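# Porska Street share house: August walk-through

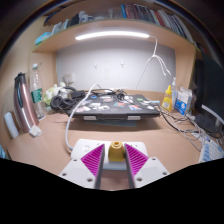
*Desk nook, laptop on its stand.*

Right, same drill as last time. I go room by room with the sheet, tick what's fine, and whinge in the comments about what isn't. Hertta S. did the smoke alarms with me on Saturday so blame us both if you disagree. Key: [x] fine, [ ] needs doing, and my notes underneath.

## Desk nook

- [x] Laptop up off the desk so the air can get under it
- [x] Lid stickers not over any vents
- [ ] Power board off the floor
- [ ] No double adaptors plugged into other double adaptors

The laptop stand is a ripper idea and I want one for my room. The power board is another story. It's still down on the carpet behind the leg of the desk, exactly where the vacuum goes, and there's a double adaptor in it with another double adaptor hanging off that. I pulled the second one out and put it in the drawer. Please leave it there! The board itself is a Prinley with the overload switch, so it's a decent one, it just needs screwing to the wall. Kauko, you've got the drill.

## Kitchen

- [x] Extinguisher gauge in the green
- [x] Fire blanket on its hook
- [ ] Rangehood filters clean
- [ ] Tea towels away from the cooktop
- [x] Gas bayonet capped when the heater's not on it

The filters are feral. I took one down and it stuck to my hand. Hot water, a good squirt of detergent, leave them in the laundry tub for an hour and they come up all right. I'll do this round if someone else does the next (Lempi, I'm looking at you, you fry more than the rest of us put together).

Tea towels were over the oven handle again, which I could live with, but one was on top of the cooktop next to the back burner. There's a rail beside the fridge. It's a good rail.

Fire blanket is back where it belongs after its holiday under the sink. Give the tabs a tug next time you're walking past so you know how they feel.

## Hallway and stairs

- [x] Smoke alarm downstairs, tested
- [ ] Smoke alarm upstairs, tested
- [x] Handrail solid
- [ ] Shoes off the stairs

Downstairs alarm went off beautifully and scared the dog next door. Upstairs gave one sad chirp and then nothing. I changed the battery and got the same chirp, so we need a new unit, and that's the agent's job. I've emailed Ilari Kiiskinen at Ojala and he rang back within 11 minutes, which has to be a record for them. He's sending an electrician. Until then I've put my old battery alarm on top of the bookcase on the landing. It's ugly and it works.

Shoes: there's a rack. It holds plenty. I went down the stairs at 6 in the morning and met a Blundstone with my bare foot.

## Bathroom and laundry

- [x] Safety switch tested at the board
- [ ] Dryer lint filter
- [x] Hot water not scalding at the basin
- [ ] Non-slip mat in the shower

Safety switch tripped the way it should. I yelled out first this time, so sorry again to whoever lost their essay in autumn.

The lint filter had a whole jumper's worth in it. Every load, please, it takes two seconds. I've also pulled the dryer out and run the vacuum down the back, and found a sock and a five dollar note. The sock is on the machine. The note's in the milk jar.

The mat has gone mouldy underneath and I've binned it. Hertta H. reckons the Prulness ones dry faster, so if you're at the shops grab one and take it out of the jar.

## Bedrooms

- [x] Windows open from the inside without a key
- [x] Heater 2400 watts or under and on its own wall socket
- [ ] Candles

Everyone's windows are good. Lempi's sticks a bit, so I rubbed a candle stub along the track and it slides like new. Speaking of candles, two of you had them on the windowsill under the curtain. Saucer, table, away from fabric, out before bed. I do sound like my mum.

## Outside

- [ ] Back step
- [x] Side gate opens from the inside
- [x] Meeting spot (letterbox) known by everyone

The second board on the back step has gone soft at the left end. Tread on the right until it's fixed. I've put it in the same email to Ilari with a photo.

## Who's doing what

- Power board on the wall: Kauko
- Filters: me
- Shower mat: Hertta H.
- Chasing Ojala: me, if there's no sparky by the end of next week
- Shoes: all of you

Add your own gripes in pen on the fridge copy.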